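Counter display check, Truro shop, January. Walked through by Marina Psarras, comments typed up the same evening with a cup of tea beside me.

- [x] Rack stands flat on the tabletop, no rocking
- [x] Spoke tips on the top tier checked for sharp ends
- [ ] White paint on the rods, touch up before spring
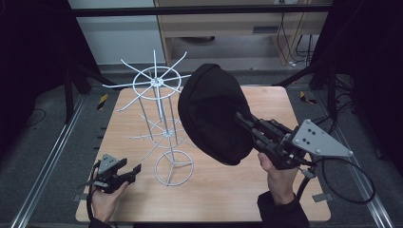 Checklist no. 69, page 2

Pantelis, I know you love that rack (so do I!), but please keep caps to one per spoke. Overload one side and the whole thing leans toward whoever is browsing, and some of our browsers are very small.

- [x] Zippers run freely, no loose threads
- [x] Linings felt by hand for pins and leftover tags

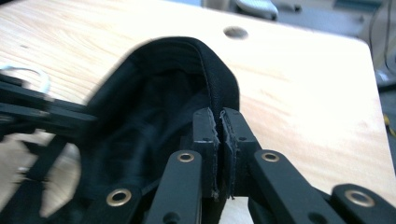
*Black fabric, zipper along the rim.*

I do go on about pins, but run your whole palm around the inside, right down into the folds, and take your time over it.

- [x] Seams and rolled edges
- [ ] Buckles: open and close each one 3 times 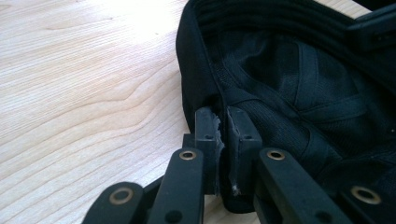 Despina has the buckle list and will finish it after lunch, bless her. Anything that sticks goes in the Wevel box under the till, with a note saying which shelf it came from.

Next check: February, Rafail to lead.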